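Care of polished stone benchtops and plastic serving ware
Kitchen notes, compiled by Felista Obura

Polished dark stone shows crumbs, grease film and water marks sooner than a honed or pale surface. Clear and wipe the bench after each meal. Plates, trays and utensils can stay on it during service, provided grit is not trapped underneath.

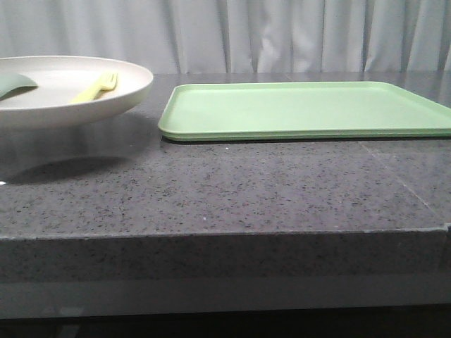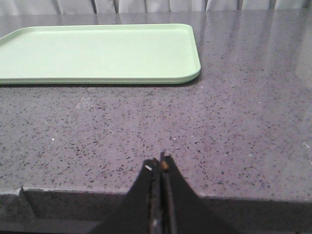 Green plastic tray on speckled dark grey stone.

Daily cleaning. Brush crumbs off dry before any liquid is applied. Wipe with a damp microfibre cloth and a few drops of neutral detergent, rinse the cloth, wipe again, then buff dry. Avoid vinegar, lemon-based sprays and cream cleansers. On dark stone, a dull patch left by an abrasive cannot be wiped out and usually means repolishing by a stonemason.

Joints. Where two slabs meet, run the cloth along the joint and not across it, which drags debris into the line. Dried food can be lifted with a plastic scraper held flat. Do not use a knife. If the filler has receded, have it redone before moisture gets in.

Trays. A tray with a raised lip holds small spills but collects residue in the corners. Use a soft bottle brush there. Wipe the underside as well: sugar or oil on the base will hold the tray to a glossy surface and leave an outline. Lift trays to move them - sliding one over a grain of salt is enough to mark the plastic.

Coloured plastic utensils. Wash soon after contact with turmeric, tomato or beetroot. Pale yellow and pastel pieces stain first. For existing stains, soak for 42 minutes in warm water with bicarbonate of soda, then rinse. Check the base of each item for its temperature rating and keep unmarked pieces out of the microwave and the lower dishwasher rack.

Hot items. Use a trivet. Resin in engineered stone can discolour under a hot pan, and a thin plastic tray is not a substitute - it may soften and bond to the bench.

Replace trays once the rim has cracked or the floor no longer sits flat.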